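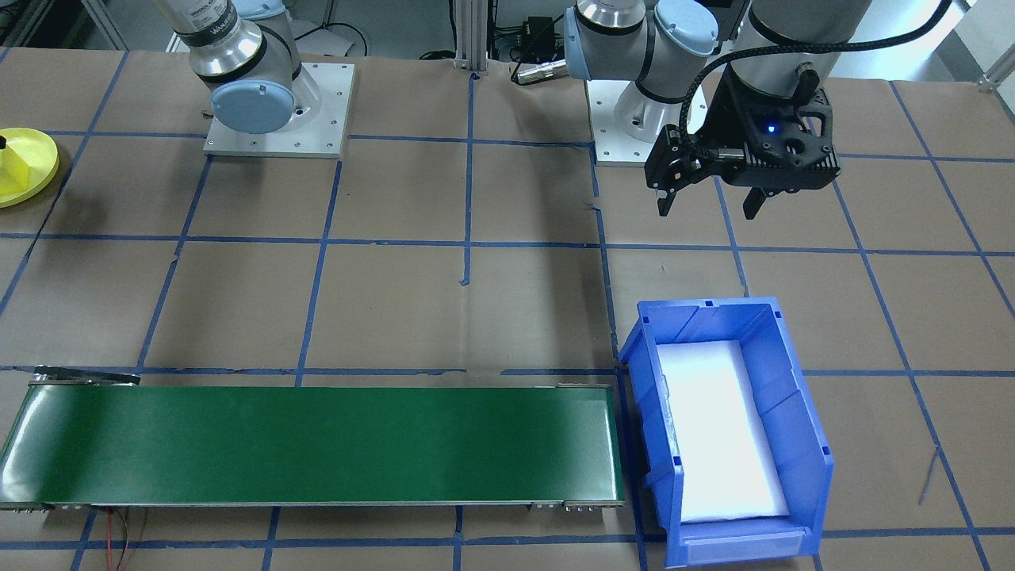 E-mail this story | Print this story

The Words We Swear Are in the Song

June 10, 2001

My aunt went to her grave believing that the old hymn was about a bear named Gladly, and that the bear was cross-eyed, and I would not have corrected her for all the money in the county. She sang it that way in the kitchen with flour up to her elbows and she was perfectly happy. I bring her up because I have spent most of the spring thinking about misheard lyrics, which sounds like a silly way for a grown person to spend a spring, and I suppose it is, but I've had a wonderful time.

It started with a shoebox. Brigitta Pfister ran the request desk at a small radio station in Brurnberg for a good many years, back when people telephoned the station and asked for a song and somebody wrote it down on a slip of paper. Most callers didn't know the title. They knew a line, or they thought they did, and they would say the line or (better still) sing it, and Brigitta would write down exactly what she heard them say. She kept the best ones. There are 316 slips in the box, and I have now read every one of them, some of them out loud to my long-suffering husband while he was trying to watch a ball game.

I drove out to see her in April with a coffee cake on the passenger seat. She lives in a yellow house up the hill from the old station, and she had the box waiting on the dining table with the lid already off.

"I never laughed at anybody while they were on the line," she told me. "Afterward, yes. I laughed till I had to put my head down on the desk. But they wanted their song, and it was their song, you know? They'd been singing it in the car."

One man called every week one winter wanting "the one about the lady and her radishes." Brigitta played him five or six different records before she landed on the right one, a slow country waltz about a lady and her bad wishes. He thanked her very politely and told her the singer had got it wrong. She played it for him all the same, and after that she wrote RADISHES on the sleeve in grease pencil so the night man could find it.

Some of the slips took two people to solve. The second person was usually Wilmer Bermúdez, who played bass with a dance band called the Dretar Five (there were seven of them, don't ask me) and who knew, as far as I can tell, every tune anybody ever waltzed to within a day's drive. Brigitta would call him at supper and read him a slip, and he'd hum through the rhythm of it with his mouth full until something fit.

I went to see Wilmer too. He is a big, slow-talking man with a music stand in every room of his house, bathroom included, and he has a theory about all this that I have come around to. He believes people hear the vowels first and the tune along with them, and then they fill in the rest out of whatever is lying around in their own heads. A farmer hears radishes. A child hears a bear. His own daughter, who was raised on tour buses and motel breakfasts, sang for years about "waffles in the moonlight," and he still can't play that number without his stomach growling.

"The singers are half to blame," he said. "You stand up there with a cold, in a hall with a tin roof, and see how many of your consonants get to the back."

He ought to know. The Dretar Five made exactly one record, a song of Wilmer's called "Boonyarit," named for a friend who had stood up at his wedding. It sold 237 copies, nearly all of them from a card table at the county fair one August, and I have yet to meet a person who can tell me what the second line says. Brigitta hears "Carry the lantern down to the shore." Her sister hears something about a foreign tour. I played it 3 times over in Wilmer's front room, with my ear practically inside the speaker cloth, and would have sworn in court that it was "Marry the man from the hardware store," which, as it happens, I did, so perhaps there's something to the theory after all.

I asked Wilmer what he wrote. He got up and looked through a drawer of papers for quite a while, pulling out set lists and a light bill and a photograph of a horse, and came back without it. The lyric sheet had gone missing in a move. He has been singing it for so long by now, he said, with so many different rooms singing their own version back at him, that he isn't certain himself anymore. He believes there was a lantern. He wouldn't put money on the shore.

Now, I know there are people who can't bear this sort of thing, and I have some sympathy for them. I had a letter only last month from a reader who wanted me to print the correct words to a great many songs so that her bridge club would quit arguing. And there are days when I want the correct words too. A lyric writer can sweat for a week over one little "and," and it does seem unkind to swap it for a vegetable. I've bought records just for the words printed on the sleeve, and then been disappointed more often than not. There was a ballad I loved all through high school, and I thought the fellow in it was "lonely as the last train home." I carried that line around like a locket. The sleeve says he's "only asking for a loan." I still sing it my way and I expect I always will.

Brigitta's box isn't going to stay on her dining table much longer. Clotik, a little press that mostly puts out songbooks for church suppers and school bands, plans to print 200 copies of the slips later in the year, in her own handwriting, with Wilmer's answers in the back for the ones he could solve. There are a couple of dozen he never could. He has them taped up by the telephone and hums at them now and then – I heard him do it while the coffee was perking.

The one he minds most came from a woman who called late at night in a rainstorm and asked for "the song where he leaves his teeth in Tennessee." Brigitta underlined teeth twice. They tried "keys," and they tried "heat," and Wilmer once sat up half the night on the idea that it might be "sheep." If you know it, please write to me care of this magazine and I'll drive the letter over myself.

Comments (3) | Shared 16 times
E-mail this story | Print this story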